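Lavender dinner plates, worth it or a fad?
Kitchen and Dining > Tableware
Started September 2020

saltbush_kel wrote:
Looking at replacing our everyday plates, and my sister keeps pushing the lavender ones from Drarwood. I've got a white benchtop and a white table and I'm told the colour "lifts" the whole room. I have my doubts. I've been told things lift a room before and I ended up with a mustard lampshade.

Has anyone lived with coloured plates for longer than a month? Does food look any good on them? I'm picturing mashed potato on purple and I can't say I'm hungry.

ninepin wrote:
Lived with a pale purple set from February until I gave in and put them in the shed. Eggs look crook on them. Anything with gravy looks worse. Salad was fine, but you don't buy a dinner set for salad.

magpie_tea wrote:
Disagree with ninepin. I've had lavender plates for 7 years and never once thought about what colour my gravy was. Roast pumpkin looks terrific on them. If you want a neutral background for every meal you may as well eat off the table.

ninepin wrote:
Pumpkin looks good on anything. That proves nothing about the plate.

saltbush_kel wrote:
What about marks? My current white ones have grey scratches all over from the cutlery, and I've read that coloured glazes hide them. I've also read the exact opposite, on the same website.

Trunent wrote:
Depends on the glaze and not much on the colour. Matt marks more than gloss in my experience, whatever the brochure says. Most of those grey lines are metal left behind by the knife and will come off with a cream cleanser. Try that before you spend a cent. I'd be very surprised if your old plates were worn out.

dot_and_carry wrote:
Second the cream cleanser. Did ours on a Sunday arvo and it took most of it off. Not all of it, whatever Trunent reckons.

Trunent wrote:
I said most.

magpie_tea wrote:
Kel, the thing I'd check is size. The big round ones are lovely on the table and a pain everywhere else. Ours won't stand upright in the bottom rack of the dishwasher without hitting the spray arm, so they go in on a lean and come out with a puddle on the rim. Measure your cupboard as well, door shut.

saltbush_kel wrote:
Good point, hadn't thought of the dishwasher. It's a Drutel and it's stingy on height. The shop assistant in Sutherland told me they "fit all standard machines". I asked which machines were standard and she went to get someone.

ninepin wrote:
And what are they asking for them?

saltbush_kel wrote:
$80 for a set of 5. Yes, five. No idea who sits down to dinner in fives.

ninepin wrote:
So you'll need to buy two sets to have people over. There's your answer about why it's five.

dot_and_carry wrote:
Can you get them singly? I'd buy 2 and eat off them for a fortnight before committing. Put the worst-looking dinner you cook on one and see how you feel about it.

saltbush_kel wrote:
They do sell singles, dearer per plate of course. I might do that. My worst-looking dinner is lentils, so it'll be a fair test.

magpie_tea wrote:
Lentils look bad on white too, for the record.

Trunent wrote:
Whatever you get, look at it on your own table in daylight before you take the stickers off. Shop lighting is warm and a white tabletop near a window is a different thing altogether. Lavender can go quite grey on you, or quite pink. I wouldn't trust a catalogue photo for colour at all, and I'd trust your sister's phone even less.

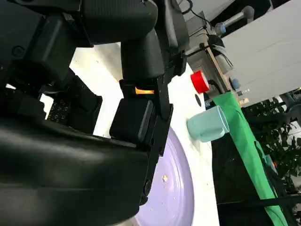
Same goes for cups and bowls if you're tempted to match. Buy the plate first, keep the receipt, and leave the bowls until you know you can stand the colour at breakfast.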